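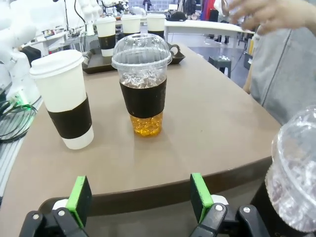

Reading time: 2 minutes

The Visitor's Report

The undersigned attended the open day at Brerngate on behalf of the Office of Public Refreshment. The purpose of the visit was to determine whether the Plelik drinks service should be granted a license. The Office had received 219 applications that year and had refused most of them.

Visitors were admitted in groups of 23. Each was handed a leaflet, which stated that Plelik would move cups between the trays and the table, and that members of the public were welcome to take part. The leaflet did not define taking part. This was noted.

The undersigned asked the attendant from Nonero what the system did when a person reached for a cup before it was offered. The attendant replied that it waited.

"For how long?" the undersigned asked.

"Until the person is finished," said the attendant.

Form 40 has a box for response time, measured in seconds. It has no box for courtesy. The undersigned wrote the attendant's answer in the margin, in small letters, and initialed it.

There was iced tea, and there was coffee. The Office's rules do not permit an inspector to accept a drink while on duty, and the undersigned had observed this rule for 300 inspections without difficulty. The room was warm, however, and the morning had been long.

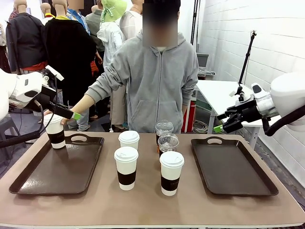 A child asked whether the machine ever got thirsty. The attendant gave a full and proper answer concerning electrical supply. The child listened to all of it and then asked again, and the attendant said no, it did not.

At noon the visitors went through to the Balogun Hall for the speeches. The undersigned remained behind to complete the form. The arms were still. The lamps had been turned down over the displays, and the voices from the hall could be heard only as a murmur.

It was then that the nearer arm moved. It closed on a paper cup, lifted it a short distance, and set it down again at the edge of the table, on the side where the undersigned was standing. The gripper opened and drew back. The attendant had gone to the speeches with the others – no instruction had been given by anyone present.

The undersigned waited for a period that was not recorded. The arm waited also.

The license is recommended, subject to the usual conditions. The Office is asked to consider a revision of Form 40 before October. The undersigned further declares the receipt of one coffee, with lid, and will pay for it on request.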